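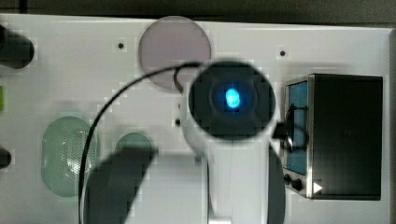

Von Eilif Grønli | 27. Februar 2021

Prüfliste Mädchen- und Frauengesundheit, Beratungsstelle Cladinitz
Grundlage: Selbstauskunft des Trägers Zevimon, Begehung, Akteneinsicht

1. Vertrauliches Gespräch ohne Begleitperson möglich
Teilweise. Laut Träger immer. Im Flur war durch die Tür jedes Wort zu verstehen.

2. Dolmetschen bei Erstgesprächen
Offen. Liste vorhanden, 19 Namen, Stand unbekannt. Zwei Nummern probiert, beide nicht vergeben.

3. Notfallverhütung vorrätig, Haltbarkeit geprüft
Erfüllt. Prüfblatt vom Februar abgezeichnet.

4. Schulung zu häuslicher Gewalt
Gemeldet: 100 Prozent des Personals. Nachweise lagen für drei Personen vor. So nicht anerkannt.

5. Beratungszahlen
Gemeldet 432, in den Akten 338. Die Differenz seien "Telefonkontakte" -- notiert hat sie niemand.

6. Barrierefreier Untersuchungsraum
Nicht erfüllt. Verweis auf die Außenstelle Breltumthorpe hilft wenig, dorthin fährt kein Bus.

7. Beschwerdeweg ausgehängt
Erfüllt, allerdings hinter der Garderobe.

Nachprüfung: Punkte 1, 2, 4, 5 und 6. Nachweise bitte als Kopie, keine weitere Selbstauskunft.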